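Home About Our Work Field Notes Get Involved Contact

About Plerndale Mussel Watch

We look after freshwater mussels. That is the short version. Longer version follows, written in a hurry before the spring surveys start, so bear with us.

Plerndale Creek and the two forks above it used to be full of mussels. Old-timers talk about filling a bucket without moving their feet. By the time our group got going, most of the lower creek had nothing but dead shell. Banks grazed bare, silt over the gravel, a mill dam nobody had run since the mill closed. The upper fork still had live beds. Small ones, but live. We started there.

What we are: a small nonprofit with a field crew, a rented workroom behind the feed store, a truck, and a lot of waders. Roya Ghorbani started the thing and still runs the surveys. Board meets in the workroom, Friday evenings, 7 pm, open to anyone who wants to sit through it.

What we do

Surveys mostly. Snorkel and view bucket in shallow water, by feel where it's murky. Every live mussel gets identified, measured, looked over, and put back the same way up in the same spot. Last season's count on the upper fork was 1,709 live animals, all species together. That number includes juveniles, which is the part we care about. A bed of nothing but big old mussels looks fine on paper and is dying. Mussels can live for decades, so a bed can go a long time without a single young one in it before anybody notices.

Bank planting. Willow stakes, dogwood, sedge plugs. Shade cools the water and roots hold the bank. We put in 500 stakes on the Kütt farm stretch and lost a good many to beaver, then went back and caged what was left. The Kütts fenced their cows out of the creek at the same time and put in a trough up the hill. Big difference already in how the gravel looks at the lower crossing. Less muck.

Fish. People are surprised by this one. Young mussels start out hitching a ride on the gills or fins of a fish, and a lot of species are picky about which fish. No fish, no mussels, doesn't matter how clean the water is. So we keep an eye on darters and sculpins too and we worry about anything that stops them moving upstream. Road culverts are the worst. We've mapped 12 perched culverts on the forks so far and got the county to replace 2. Slow going.

The dam. The Venetti mill dam is still there. Taking it out would open up the lower creek to fish coming up, but there is a lot of sediment behind it and if that goes all at once it buries everything below. We want it out. We want it out slowly, with the mud dealt with first. That has been our position since the begining and it makes us unpopular with both sides, depending on the week.

How we work

Permits first. Native mussels are protected and you can't pick them up without permission, live or dead in most cases. Everyone on our crew works under the group's permit with a trained lead in the water. Please don't collect shells for us. A photo and a good location is plenty — we'll go look.

Boots and gear get cleaned, checked and dried between streams. Every time. Zebra mussels haven't reached our forks and we would like to keep it that way.

Data goes to the state at the end of each season. We also keep our own copy, because ours has the landowner notes in it and those don't get shared. If you let us walk your creek, your name doesn't go on a map.

Low water is survey time, so July on is when we're out the most and answer email the least. Winter is for shells, paperwork, grant writing and fixing the truck.

Where the money comes from

Small grants, member dues, the plant sale. Distside, the outdoor shop on Main, lets us have waders at cost and patches the old ones for free. No money from anyone with a stake in the dam, either way. The budget sheet is in the workroom binder and we'll copy it for anyone who asks.

We are not a goverment agency. We can't write tickets. If you see a spill or a fish kill, call the state hotline first and then us. 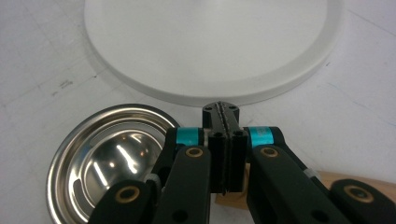 One landowner on the east fork, Venetti Road end, wrote to us after her first season with us: I thought you'd tell me everything I was doing wrong. What I got was two people face down in my creek for a whole morning and then a list of four mussels I didn't know I had. My only complaint is the report took until winter, and I'd have liked to know about the bad culvert before the fall rains.

Fair enough on the report. Landowners now get a one-page note within a couple weeks of a survey and the full thing later. If a culvert or bank looks bad we call that same day.

Getting involved

Survey days need people who can stand cold water and go slow. No experience needed. We train in the shallows by the park bridge and you'll be on recording duty your first day out, in the dry, with a clipboard. Kids 12 and up with an adult. Planting days take anyone who can hold a shovel or carry a bucket.

Own some creek? Even a short stretch is worth a look. We ask before we come, close the gates, and stay off the hay.

If you just want to know what that shell is, send a picture of the outside and the inside, something next to it for size, and where you found it. Roya answers those herself, usually at night. Leave the shell where it was.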